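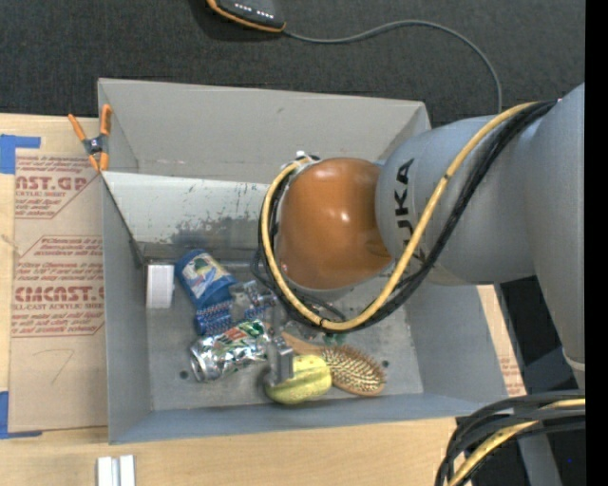
Figure 1. The Dradcombe cell, arm in the bin with the mixed household set.

Pleltero bin picking software: progress to the end of August

Summary for those who read only the first paragraph. The new grasp planner runs on the real arm, the perception module has stopped proposing to pick up the floor of the bin, and we are behind on the tooling by a margin we think we can recover. Spending is in line with the plan, chiefly because the thing we meant to spend it on is out of stock.

Perception

The segmentation model was retrained on 1037 labelled views of the bin. It now separates touching objects well enough to be useful, with two standing exceptions. Drinks cans remain a trial: the depth data on a shiny curved side is mostly opinion, and the pose estimate swings accordingly. Hairbrushes are worse in a more interesting way. The model is happy with the handle and happy with the head, and would like them to be two objects. We have added a merging step which fixes this and has so far married a brush to its neighbour only once.

Scuffs and holes in the bin were being reported as small flat items. A background model of the empty bin, recorded at the start of each run, has dealt with that. It needs recording again whenever anyone nudges the bin, a rule that was learned in the usual manner.

Planning and control

We ran 113 pick attempts with the new planner. Of these, 22 failed. Five of the failures were planner timeouts, where no path existed that kept the hose and cables clear of the bin wall and the software took its full allowance to say so. The cable loop is now modelled as a fat, pessimistic sausage around the wrist. This costs us some reachable poses near the walls, but we prefer losing poses to losing cables.

The remaining failures were a mixture of slips and fingers arriving slightly off target. Force limits on the final approach have been lowered, and the controller backs off on contact and asks for a fresh image before trying again. Cycle time has suffered for it. Milov, whose line this is meant to end up on, have been told, and were polite.

Tooling

The log viewer (internal name Bárány, for reasons that made sense at the time) can replay a pick with the planned path, the measured path and the camera view side by side. It was listed as a minor item in the proposal and has saved more hours than anything else in it. The automatic failure labelling is not finished. At present it sorts failures into "slip" and "other" – and "other" is doing very well.

Changes to the plan

We ask to move the clear-plastic objects from this period to the next. The depth camera regards them as a rumour, and we would like to try a colour-only method before reporting a number we should have to explain. No extra money is requested.

Next period

Finish the failure labels. Repeat the full set of attempts with the bin shifted and turned between runs. Bring the planner's worst-case time down to something Milov can be told without a preamble. The updated risk table follows separately, once the spreadsheet agrees with itself.

Pleltero project office, Dradcombe | Contact us | Copyright and terms | Back to top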